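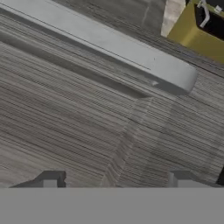

What's On in Finddale: How Residents Find Out About Local Events
Student project report, Community Events and Recreation unit

Prepared by Bogumił Sikora and Remigiusz Cieślak

1. Background

Finddale has a free or cheap event on most weeks of the year, but the people we know often hear about them afterwards. Our project looked at how residents learn what is on, what makes them decide to go, and what puts them off. We limited it to events held in public venues with an entry price of $10 or less. Sport fixtures and church services were left out.

We chose February as the month to study. School is back, the evenings are still long and the outdoor program is at its busiest. It was also the only month that fitted our timetable.

2. Method

We used a short paper survey and a set of interviews. The survey had two pages and was handed out at the library, at the Kaimal Hall box office and outside the Saturday-style produce market near the station. We collected 200 completed forms. A few had the second page left blank, and we kept those for the first-page questions only.

The interviews were with organisers. We spoke to the programmer at Kaimal Hall, two stallholders from the night market and the person who edits the Ritato listings page. Each interview took place over the phone or at the venue. Bogumił did most of the interviews and Remigiusz entered the survey forms into a spreadsheet and checked them.

We also went to four events ourselves: an outdoor film, the night market, a brass band concert in Kekdale Park and a beginners' salsa class.

3. Where people hear about events

Word of mouth was the most common answer, with 60 people choosing it as their main source. Social media came second. The Ritato page was third, which surprised us, as it is a plain list with no photos and is updated once a week. Several people wrote in the margin that they liked it for being short.

Posters did better with older respondents. The library noticeboard was mentioned by name a lot, though this probably reflects the fact that we were standing next to it. The council newsletter was rarely picked as a main source but many people ticked it as a second one.

Organisers told us they put most of their effort into social media. The Kaimal Hall programmer said she posts there daily but sends details to Ritato only when she remembers. Going by our results, that may be the wrong way around for the hall's audience.

4. What makes people go

The strongest reason was having someone to go with. Price came next, then distance from home. The type of event mattered less than we had expected. People who said they disliked live music had still been to the band concert in earlier years because friends or neighbours were going.

Starting time was a common complaint. Parents wanted things to finish by 8 pm. Shift workers and students wanted them to start later. The outdoor film began at 8:45 pm because it had to be dark enough, and the families near us left before the end.

Parking was the main thing that put people off Kekdale Park. The car park is small and the bus stops running early in the evening. One organiser told us the park can hold more than 1,000 people, but the concert crowd we saw was well below that and the car park was already full when we arrived.

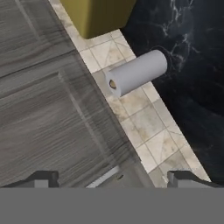

How much notice do people need before an event?
Most survey respondents said one to two weeks. Families tended to want longer, and people under 25 were often happy to decide on the day.

5. Notes from the events we attended

The night market was the easiest to find out about and the easiest to get to. The food queues were long and there were not enough places to sit. Stallholders said trade was best in the first hour.

The salsa class was advertised as a beginners' class, but the listing did not mention that it was the third in a series. The teacher was patient about it. We would have started at week one if the listing had said so.

The band concert had a printed program, which people kept. It listed the next two concerts on the back, and we think other organisers could copy this at little cost.

6. Limitations

Our survey reached people who were already out at a venue or the market. It says very little about residents who stay home. We also had no forms in languages other than English, and at the market we had to turn down several people who would have liked one. One month is a short period, and results in winter would likely be different.

7. Recommendations

Organisers should send details to the Ritato page at least two weeks ahead, with the finishing time included as well as the start. Listings for classes should state which week of the series it is. Kekdale Park events should be planned with the bus timetable in hand, or moved earlier.

We would also like to see a single form that organisers can fill in once and have sent to the library, the newsletter and Ritato. The Ritato editor was interested in this and has asked for a copy of our report.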